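Worngate Land and Legal Defence Project
Progress report to the Felline Fund, second period, to the end of July

Prepared by Sum-yee Yen, project coordinator

1. Legal work

The case against the reservoir extension is still before the regional court. Our lawyer, Jozef Declercq, filed the reply to the company's expert report in May, and the judge has accepted it. We had asked for work on the access road to stop until the ruling. This was refused. An appeal has been lodged and we expect an answer in the autumn.

Charges of obstruction remain open against 12 residents who took part in the road sit-in. Two others were released without charge in June. All of them now have a named lawyer, which was not the case when we last reported. Bernardo Guerreiro attended every police interview in this period and kept written notes, which are held at the office.

2. Support for families

Home visits continued in the upper valley and in the streets near the old mill. They are used to take statements, explain court letters and agree what help is needed with travel and lost wages. Ilham has taken over the visits from Gijs Bosman, who left us in June. 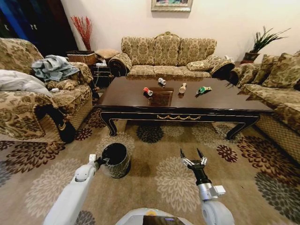 Sitting room with sofa and coffee table. 

We paid out travel grants to 32 households. The ceiling per household was not reached in any case. Requests for childcare on hearing days were higher than planned, and we would like to move money from the printing line to cover them.

3. Public meetings and petition

Three meetings were held. The largest was in the school hall, where Mattes Kleinschmidt presented the survey of springs and wells. The petition for an independent water study was handed to the district council with 700 signatures. The council has acknowledged it but has not set a date for debate.

4. Problems

The translation of the court file is late. The Voß office had agreed to deliver it in June and has sent only the first part. We have withheld the second payment.

5. Next period

Prepare witnesses for the obstruction hearings. Hold one meeting in the lower villages. Recruit a part-time caseworker to replace Gijs. Send you the revised budget for approval before any money is moved between lines.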